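Steltalex Opens Orders for Trilby, a Simulated Two-Arm Workcell for Training and Testing

Steltalex announced on Monday that it is accepting orders for Trilby, a software kit that gives engineering teams a complete two-arm tabletop workcell in simulation. The kit is intended for companies, colleges and research groups that are preparing robots to pick, sort and pack everyday packaged goods and that need to test their control programs before committing time on physical equipment.

Trilby includes a pair of simulated arms with adaptive grippers, an adjustable work table, a library of grocery-type items and a set of prepared tasks. Customers may use the prepared tasks as supplied or change the starting positions, lighting and choice of items to match their own operations. Results from each run are saved in a single record that can be replayed from any camera position.

"Our customers asked for a place where a two-arm program could fail on a Tuesday afternoon without stopping a line," said Maricruz Beltrán, director of products at Steltalex. "Trilby lets a team run the same task through the night, change one condition in the morning and see what difference it made."

The item library contains 185 models, among them boxes, round cans and flat-sided cans in a range of sizes. Each model carries its own weight, surface friction and center of mass, and each of these values can be edited. Items may be placed upright, flat or on their sides, and the placement tool will vary their position and angle within limits set by the user.

The prepared tasks are arranged in 3 levels. The first level covers reaching for and lifting a single item with either arm. The second covers clearing and arranging a row of mixed items, with the work divided between the left and right arms. The third covers tasks in which both arms must act together, including passing an item from one gripper to the other and holding a container steady while it is filled. A total of 18 tasks will be supplied with the first release, and further tasks will be provided to license holders as they are completed.

The finger linkages of the grippers are modeled joint by joint. Programs that depend on the way adaptive fingers close around a curved or uneven surface can therefore be tested without replacing the gripper with a simple two-plate clamp, a substitution that many teams have had to accept in earlier tools.

Before release, Trilby was used for 4 months by the packing systems group at Haltance, a contract packer of dry and canned foods. The group used the kit to compare ways of dividing work between two arms and to prepare its operators for a new packing station.

"We had three competing plans for which arm should take which side of the table," said Crescencio Medrano, manager of packing systems at Haltance. "Short cans were the hard part for us. They leave the fingers very little to hold, and a plan that worked well on tall cans could do poorly on those. We were able to settle the question at a desk and bring one plan to the floor."

Mr. Medrano added that the group still carried out a full set of trials on physical equipment before approving the plan, and that Haltance expects to continue doing so for every new item it packs. Steltalex advises all customers to follow the same practice. Trilby is not offered as a replacement for safety review or acceptance testing.

The kit is available under two licenses. The standard license covers one site and includes the full item library, all prepared tasks and technical support by email and telephone during business hours. The teaching license is open to accredited schools and colleges and includes a set of lesson plans and graded exercises for classroom use. Both licenses include updates for the full term. Price quotations are prepared on request and depend on the number of seats.

Installation and training for customers who prefer assistance on site will be provided by Fekete, the integration firm that has supported Steltalex products since the company's first release. Fekete will also accept requests to build custom item models from customer samples or drawings. Customers who supply samples should allow additional time for measuring and weighing.

Deliveries of the standard license begin in August. Teaching licenses will be issued in the same month so that instructors may prepare their courses for the fall term. Organizations wishing to arrange a demonstration or request a quotation are invited to contact the Steltalex sales office.
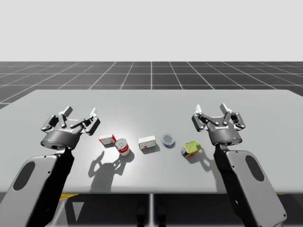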